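Progress report to Finent - household handling project, second period

Prepared by Hidayah Lumenta, Pattinasarany workshop, Brodthorpe

Most of this period went into the open day, held on 5th May. We had 126 visitors through the door, mainly from local care providers and the college, plus two people from Bultent who stayed for the afternoon. Gervásio Amaral ran the demonstrations and Xiuying Xie looked after the hands-on table, where visitors could try the hand-held gripper for themselves.

The hands-on table was the busier of the two. People learned to open and close the jaws in a minute or so, but soft items gave them more trouble than hard ones. Several asked whether the grip pads come in other sizes. They don't yet - Kamarul Kwok is pricing a narrower pair.

Recording of household tasks continued before and after the open day. We now hold 2,009 usable recordings against the 500 agreed for this stage. Of these, 672 were made in laundry and kitchen areas.

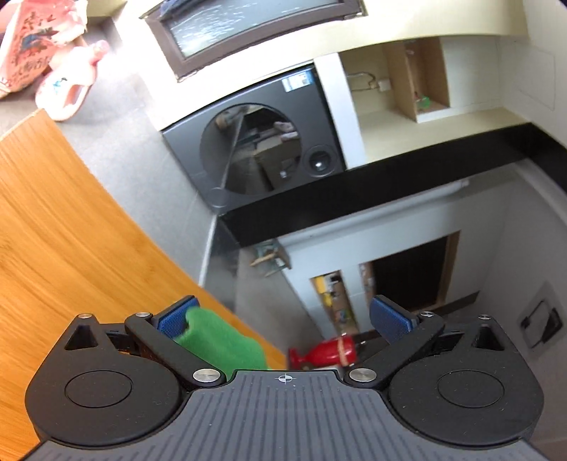 Spending is within budget apart from printing, which went over because we reordered the visitor handouts. Haziq Oei has moved the difference across from travel.

Two items are still open. The safety notes for visitors need a plain-language version, and the care providers have asked for a second session at their own site. We would like to hold that in August and will send costs with the next claim.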